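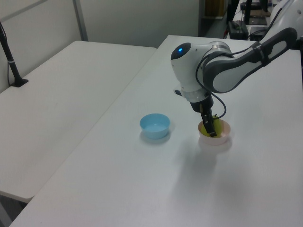

The arm at the bowl station, with the gripper closed on the yellow piece in the pink bowl.

Landunico Workshop: Progress Report on the Vadis Sorting Project

To: Siham Sayegh, Drorkum Fund
From: Samer Haddadin, project lead
Date: Wednesday, May 21, 2025

This report covers the work since our last update to you in November. Most of it concerns the open day, which was the main item promised under the second stage of the grant. It also covers where the software stands, what we have spent, and what we would like to change for the remaining period.

Open day

The open day was held in our main room at Landunico. We had 100 places and all of them were booked before the doors opened. Visitors came in groups on a fixed schedule. Each group got a short talk from Nabil Kanaan, then a demonstration at the bowl station, then time for questions. The talk was planned for ten minutes and usually ran to fifteen, so by the afternoon we were behind. We cut the last break to catch up.

The demonstration used one arm, one gripper and two bowls, one pink and one light blue. The task was to pick up a small yellow piece from the pink bowl and move it to the blue one. We chose this task over the parts tray shown in the original plan. The parts tray is closer to what the project is for, but people standing a few feet back can't see small gray parts against a gray tray. With the bowls they could follow what the arm was trying to do without having it explained.

Over the day the arm made 541 attempts, counting the practice runs in the morning before the first group. Ekkachai Onsri kept the log and it is available if you want the full record. Most failures were of one kind. The fingers came down too close to the side of the bowl, the software treated the rim as part of the piece, and the arm stopped and went back to its start position. It did this safely each time. A few visitors asked why it gave up so easily, and Nabil explained that the force limit is set low for public sessions and that we intend to keep it that way.

We had two stoppages that needed one of us to step in. The first was a lost connection to the controller, fixed by a restart. The second happened when the lights at the back of the room were switched off by mistake and the piece was no longer picked out properly. Both were over within a few minutes. Nothing was damaged and there were no safety incidents.

What visitors told us

Hjørdis Engebretsen collected comment cards at the exit. The bowl station was mentioned more than anything else. The most common complaint was that the back row could not hear the talk. Several people from small packing firms wanted to know how long it takes to teach the arm a new item. At present our answer is most of a working day, and they thought that was too long. We agree with them. It is the thing we would most like to improve before the next event.

There were also questions about jobs, which we expected. Nabil's talk has one slide on this and it was too thin for the questions that followed. Siham, you raised this point when you read the draft, and we should have done more with it. Hjørdis is rewriting that part with input from Jõgi, our packing partner, whose floor staff have been using the earlier version of the system.

Jõgi sent three people to the open day. They stayed on afterward and went through the failure log with Ekkachai. They would like a test at their own site with soft items first, and rigid parts later. This is the reverse of our plan. We think their order makes sense, as soft items are where they lose the most time by hand.

Software

The Vadis planning software is now on its second release. The main change is in how it picks a grasp point inside a container. The older version looked for the object and took little account of the walls around it. The new one checks whether there is room for both fingers before the arm starts down. The rim problem described above shows that this check still needs work when the object sits low or off to one side in the bowl.

The operator screen has been simplified. The start, pause and reset controls are on one page, and the settings have been moved behind a password. Staff who had not used the system before were able to run the open day sessions after one morning of practice.

The recording tool is behind schedule. It saves each attempt, but sorting the results by type of failure is still done by hand. Ekkachai spent two full days on this after the event. Finishing the tool is his first job for the next period.

Spending

We are within budget overall. The open day cost a little less than planned because the room was our own and we rented only chairs and a sound system. The sound system was too small, as the comments show. Gripper spares cost more than planned, and we have moved money from travel to cover them. No new funds are requested. The full accounts are being sent separately.

Changes we are asking for

First, we would like your agreement to run the Jõgi site test with soft items before rigid parts. This changes the order of the work and leaves the total as it is.

Second, we would like to move the second open day to November. That gives us time to fix the rim problem and finish the recording tool. We would offer fewer places per session and hire better sound.

Third, we would like to keep the bowl station for the next event and set up the parts tray next to it, with a screen showing the tray close up. Nabil has priced the screen and it fits within the existing equipment line.

Next steps

Ekkachai will finish the recording tool and start on the container check. Hjørdis will send you the new section of the talk for comment. I will agree on dates with Jõgi once we have your answer on the order of the tests. You are welcome to visit the workshop before then, and most mornings suit us.

Samer Haddadin
Landunico Workshop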